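The first thing a new collector at Wavent receives is a fit check. The head-mounted camera has to sit level, the strap must not slide during a forward bend, and the lens has to take in both hands from the elbow down when the wearer looks at a work surface. The check takes 11 minutes. After that the collector goes home, because home is where the work is done.

Wavent began as a transcription and labeling contractor. Its staff sat in one room and drew outlines around objects in pictures that other companies had gathered. When automatic labeling improved, the outlines started arriving already drawn, and the job shrank to correcting them. Then the correcting shrank as well. By last October the labeling floor had gone from two full shifts to one short one, and the company was asking the same people whether they would record themselves handling ordinary household objects.

Most of them said yes. The material goes to developers of manipulation software, who use it to train models that will control robot arms. Gál, the largest of these customers, orders by task family: folding, opening, stacking, turning over, putting away. An order lists the object types, the minimum variety of surfaces, and the share of clips that must be recorded in rooms people live in. A studio can supply clean light and a neutral table, but the customer pays more for bedspreads, crowded shelves and window light that changes during the afternoon.

Birger Ekström manages the collection side. He ran the labeling floor before that and still thinks in terms of error rates. "A label was right or wrong," he says. "A clip can be perfectly good and still be rejected. The hands are fine, the object is fine, and we already have too many like it."

Rejection is the main difference in how the work feels. Under the old system a worker's output was predictable to within a few percent. Now each clip passes through Janent, the scheduling and intake software, which compares it with the existing set and scores it for novelty. A collector who records the same mug on the same counter will see the score drop after a handful of takes. Experienced collectors rotate rooms, change the height at which they work, and switch the leading hand. Several keep a written list of what they have already used.

Pay has been restructured twice as a result. The first scheme paid per accepted clip and was dropped after nine weeks, when it became clear that people in small apartments ran out of variety sooner than people in houses. The current scheme pays for recorded time, with a supplement for accepted material. Ekström says the supplement is smaller than he would like and that the customer contracts leave little room to raise it.

The batch under review during my visit had 1,691 clips in it, most of them from the family that Gál calls flat and bound objects. Magazines, envelopes, notebooks and ring binders all belong to it. They are harder than they look. A bound stack of paper is stiff in one direction and loose in the other, the cover moves separately from the pages, and a grip that holds it closed on a table may let it fall open in the air. Soft surfaces add another difficulty, as a mattress gives way under the fingers when the object is picked up.

Reviewers look for a small number of things. Both hands should be visible for the greater part of the clip. The contact between fingers and object should be readable, including where the thumb rests. 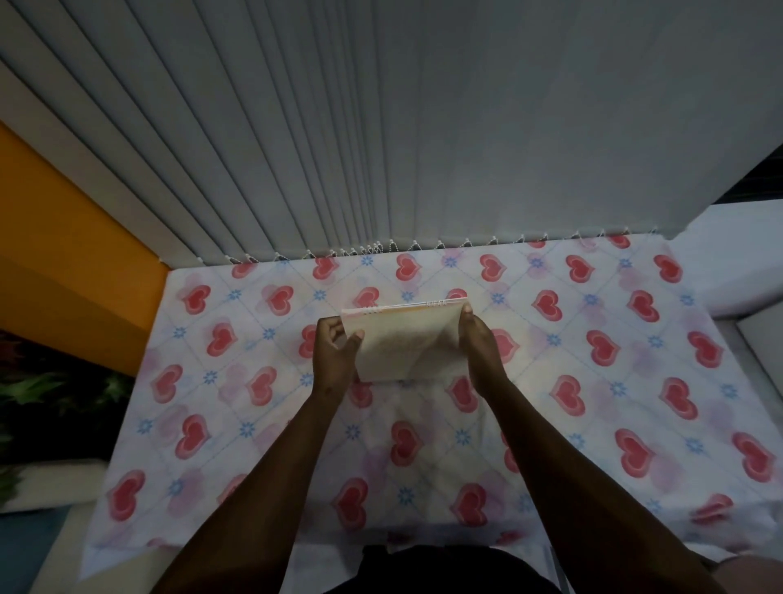 Patterned fabric used to be a reason for rejection, on the grounds that it confused the segmentation step. The current software copes with it, and Gál now asks for a fixed share of busy backgrounds in every order.

The review job is the one that has changed least. Four former labelers do it, at the same desks, using a tool called Prullever that plays each clip at double speed and stops wherever the hand tracker loses confidence. The reviewer confirms, corrects or discards. Almost 1,000 clips can be cleared in a shift if the tracker behaves. Two of the reviewers told me they preferred this to recording, which they had tried. Both mentioned the neck: looking down for long stretches with a weight on the forehead is tiring, and the company now caps continuous wear at 40 minutes.

Privacy rules were written after the work had started. Collectors may not record mail, screens, medicine labels or other people. A filter blurs faces and legible addresses before a clip reaches the review desk, and a collector can withdraw any clip until the batch is delivered. After delivery the material stays with the customer. Staff asked for a longer withdrawal period last spring and were offered an extra week, which is now in the contract.

How long the work will last is an open question inside the company. Gál has told Wavent that its orders for simple grasps will end once the models reach a set success rate, and that later orders will concern longer sequences, such as emptying a bag and sorting what was in it. Those clips take more planning and are rejected more often. Ekström has begun pairing collectors so that one can write the sequence and the other can carry it out.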